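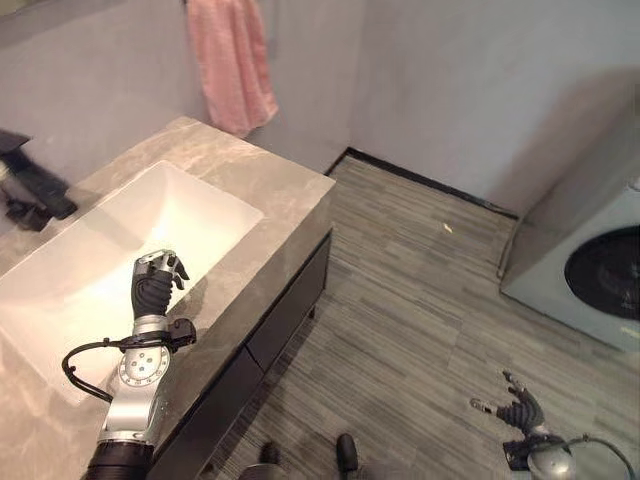 Bathroom cleaning is the module our robotics club left for last, and it has taken up most of the summer. We started in June with folding and wiping tables, and those habits did not carry over well. In a bathroom, the two hands are usually at different heights. With the left hand up over the basin and the right one low above the floor, the arm has to clear the front edge of the countertop, and that edge is marble with a square corner. Set your safe height from the countertop, then add the thickness of the cloth.

The tips below come from the club log. They are for teams entering the household round with a two-armed machine, but a few will help anyone who cleans a sink by hand.

Basin

Start at the far rim and work toward the drain. A shallow basin with rounded corners wants a soft cloth folded in quarters. A sponge block rides over the curve and leaves a line of soap.

Glossy white porcelain throws back a lot of light. If your camera loses the bottom of the basin, turn off the light over the sink before you touch the exposure settings.

Do the faucet last, with a clean side of the cloth. Matte black finishes show dried drops, so buff it dry. No scouring powder.

Counter

Plain water and a drop of dish soap is enough for marble. Keep vinegar and lemon cleaners off it. They etch the stone.

Take everything off the counter before a run. We lost 10 points in practice to a soap dish.

Floor

Pick up scraps before you mop. Small pale bits on gray planks are hard for the camera to find, and they turn to paste once they are wet. Chun-hung Hsueh wrote our floor search, and it makes 2 passes from opposite sides of the room.

Go along the baseboard with a dry cloth first. Next to a washing machine, slow the arm down and keep the fingers closed until they are past the door.

Cables

Check the loops at both wrists with the arms stretched all the way out. Tape won't hold in a damp room. Use hook-and-loop straps and leave enough slack for a full turn of the wrist.

Towels

A hanging towel moves when the arm brushes it, and the planner may take it for a wall. Mark it as soft in the map.

Cloths go in the hot wash after every session, no fabric softener. Team sheets for the Dasetgate round are due Sun 9 August. The limit is 6 members per team.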